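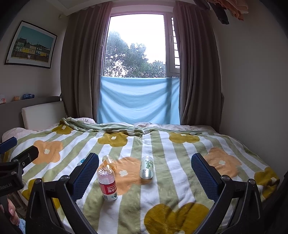 Vuelve el rumor de que van a resucitar «Flaltescombe», la serie de espías. Lo he leído ya en tres sitios y los tres citan al mismo blog. Abro hilo, con poca fe.

Para quien no la viera: una temporada, 11 episodios, un agente con un transmisor en el gemelo de la camisa y un jefe que le gritaba desde una sala llena de lucecitas. La canceló la cadena y durante años no se acordó de ella ni el que la escribió.

Ahora la productora Brolska dice que «explora opciones». Eso en televisión significa que alguien contestó un correo.

El blog asegura que Finlay Rutherford volvería a su papel. Rutherford lleva siete años diciendo en cada entrevista que odiaba aquel rodaje. Puede haber cambiado de idea, claro. También puede que no le hayan preguntado.

Lo de Ailsa MacLeish me lo creo un poco más. Su personaje desapareció en el episodio 7 sin explicación y ella siempre ha dicho que le quedó la espina. De ahí a un contrato firmado hay un trecho.

Luego está la famosa «petición masiva de los fans». He ido a mirarla: 402 firmas. Con todo el cariño, en el foro donde escribo hay hilos sobre doblajes perdidos con más movimiento.

Kevin Agudelo me recuerda por privado que en el foro ya se anunció el regreso una vez, con logo y todo. El logo era muy bonito. Me pregunto dónde acabaría.

Y otra cosa: ¿quién tiene los derechos? Los episodios los produjo Forsyth, que cerró. El catálogo pasó a Prukton, o eso se dice, y Prukton no ha abierto la boca. Ni un solo artículo menciona este detalle.

Fraser Strachan, que dirigió el piloto, contó en una charla que las cintas originales estaban mal etiquetadas y que faltaban dos. Yo me conformaría con que encontraran esas dos y las pusieran en algún sitio decente.

Dicen que habrá anuncio en diciembre. Me lo apunto. Si me equivoco, vuelvo a este hilo y pido perdón a Rutherford, al blog y al gemelo de la camisa.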